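Zostcombe two-arm sorting kit, evaluation
Bench notebook, entry by R. Matlala
March 29, 2023

Continuing from the unpacking notes. Kit is on loan from Zostcombe until we either sign or ship it back. Ayantu wants a recommendation she can take into the budget round, so I am writing more than I usually would. Carla read the first half of this and her corrections are folded in.

What is on offer: two arms, two grippers, one controller, the Gruvdale software package with a one-seat license, remote commissioning support by the hour. Table and bins are ours. The quote has the grippers listed as a separate line, which I missed the first time through. Bheki has the current copy.

Setup

Both arms clamped at the back of the white-top table. Base clamps are decent. The screws take a metric hex key that was in the box, but the key is too short to clear the bench edge once the second clamp is on, so use the long one from the red roll. Torque value in the manual is for the older clamp casting; the loose sheet in the controller box has the right one. I have taped the sheet inside the manual cover.

Controller boot is slow the first time after a power cut and quick after that. Do not pull the network cable while it is enumerating the joints. I did, and had to redo the home positions on both arms.

Homing went in the order the manual gives: left arm, right arm, then the joint check. The joint check moves each axis a little in both directions and it is easy to snag a cable during the wrist axis. Keep a hand near the stop.

Teaching the bins

The Gruvdale package wants each bin taught as a four-corner region plus a floor height. It assumes a rectangular opening with straight walls. The blue bin went in without trouble. The yellow one did not: the corners are rounded, the top edge is uneven, and the walls taper in toward the base, so the region taught at the rim is larger than the region that exists at the floor. With default margins the planner will happily send the gripper down a line that meets the wall partway.

Workaround for now is to teach the yellow bin at floor size and raise the side margin. It costs usable area near the walls. Nosipho suggested teaching it as two stacked regions, wide on top and narrow underneath. The software accepts this but treats them as separate bins in the log, and the counts are then useless. Parked.

Floor height was taught by touching down with the gripper closed. The table top flexes slightly if anyone leans on the front, so don't.

Pick trials, left arm, yellow bin

Parts are the foam-faced blocks from the November fixture job. Single block per attempt, placed by hand, arbitrary orientation. Ran one series of 300 attempts at the default speed, spread over the morning, with no operator correction between attempts.

Misses fell into two kinds. Either the approach was good and the fingers closed on a corner, or the block was too close to the wall and the planner refused the pick and logged it as unreachable. The second kind is the honest cost of the margin workaround. I would sooner have a refusal than a collision, but a customer with a full bin will not see it that way.
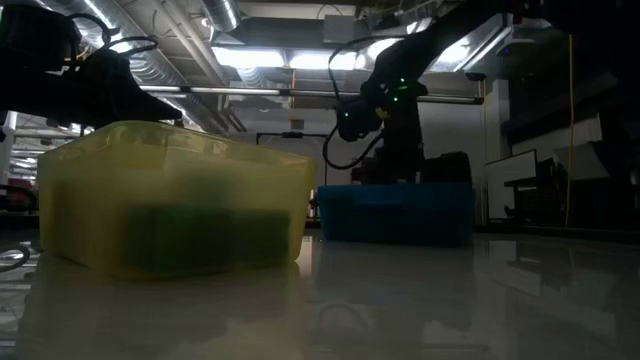
Left gripper over the yellow bin, block inside. Blue bin to the right.

Bheki asked whether the translucent wall matters for the overhead sensor. For the pick itself it seems not to. It does matter for the empty-bin check, which compares against a stored background. A bin with cloudy walls changes brightness with the room lights and the check reported "occupied" on an empty bin twice. Re-storing the background under the same lights cleared it. Glare on the table is a separate nuisance: the top is glossy, the ceiling panels reflect in it, and the software sometimes draws a detection box around a highlight. It never tried to pick one. A matte sheet under the bins would probably fix this. Carla has an offcut in the print room that may be large enough.

Cable management

This is the weakest part of the kit. The cables on both arms run outside the links in open loops. The routing diagram shows clips at three points per arm and the kit came with enough for one arm. With the loops as they are, rotating the wrist to its far limit pulls the slack tight before the joint stop is reached. The software limit can be set tighter than the mechanical one, and I have done that on both arms. The change is saved in the profile called bench_a. Do not load the factory profile without putting the limits back.

Loops that hang low also drag on the table when the arm goes to its rest pose. No wear on the jackets so far. I asked Zostcombe support for the missing clips and got a polite reply with a part number and a price. Ayantu may want to raise that with the sales side, given that the diagram is theirs.

For comparison, the Ostitz arm we tried last year had internal routing and none of this, but it was heavier and the gripper interface was closed. Swapping a finger meant sending the whole unit back.

Transfer between bins

Task: pick from yellow, carry across, release in blue. The bins stand close together with a narrow gap. The planner lifts to a clearance height above the taller taught rim plus a fixed allowance, then traverses level. The allowance is not exposed in the menus. It is in the config file under transit, in millimeters, and a restart is needed before it takes effect. Lowering it shortened the cycle noticeably and I saw no contact in the runs I watched. I put it back to the default before the timed runs so the numbers match what a buyer would get.

Release is fine. The block drops a short distance and does not bounce out. Opening speed can be set separately from closing speed, a small thing I liked.

Timed run: 900 seconds continuous on the default profile with my joint limits, Nosipho feeding blocks into the yellow bin and clearing the blue. No controller faults. One pause at the 7 minute mark, logged as "grip verify timeout," which cleared itself on the next attempt. Log file is on the shared drive in the folder with the quote. I have not broken the cycle times down yet. The export puts transit and dwell in the same column, and they will have to be separated using the event stamps.

Two-arm mode

Only partly tested. Each arm can be given its own bin and they run independently without fuss. Shared-bin mode, which is the feature the brochure leads with, needs a reservation zone drawn around the bin. While one arm holds the zone the other waits outside it. In practice the waiting arm parks at the last waypoint before the zone, and with our bench spacing that waypoint is near enough to the working arm's cable loops to make me nervous. I stopped the run there. Options are wider base spacing, a custom waiting pose, or the clips. The waiting pose can only be edited in the higher license tier. Bheki is checking whether the loan covers a temporary upgrade.

Documentation

The quick-start is good. Short steps, correct order. The full manual is a translation in places, and "bin" and "tray" are used for the same thing until the chapter on regions, where they stop being the same thing. Error codes are listed alphabetically by message and not by code. Support answers by email within the working day and the person on the other end clearly has a unit within reach, judging by how specific the replies were.

Service terms

Carla went through the Seneviratne maintenance contract that Zostcombe resells with the kit. Her notes, shortened:

Covers joints, controller and power supply. Grippers are covered as wear parts, so one replacement set of finger pads and nothing else. External cables are excluded. Return shipping is ours after the first year. Software updates are included for the tier purchased. There is a clause on use with third-party fingers which voids gripper coverage and might be read to void the wrist joint too. She has written to ask.

The cable exclusion is a problem given everything in the section above.

Where this leaves us

For single-arm work with straight-sided bins I would buy it. Repeatable, tolerable to set up, and the software stays out of the way once the regions are taught. For what Ayantu described, which is mixed bins and both arms on one of them, I can't recommend it until shared-bin mode has been run properly with the cables clipped.

To do

Order clips for the second arm, charge to evaluation. (me)
Matte sheet under both bins, then repeat the empty-bin check with ceiling lights on and off. (Carla)
Split transit and dwell in the log. (Nosipho)
License question to Zostcombe, waiting pose. (Bheki)
Repeat the pick series with blocks placed near the wall only, to get a real refusal rate for the tapered bin.
Try the gripper with the thin-wall parts. Pads may be too soft.

Leave the controller on overnight. The arms are at rest pose with brakes engaged and bench_a is loaded. If the amber lamp on the power supply is blinking in the morning, call me before restarting anything.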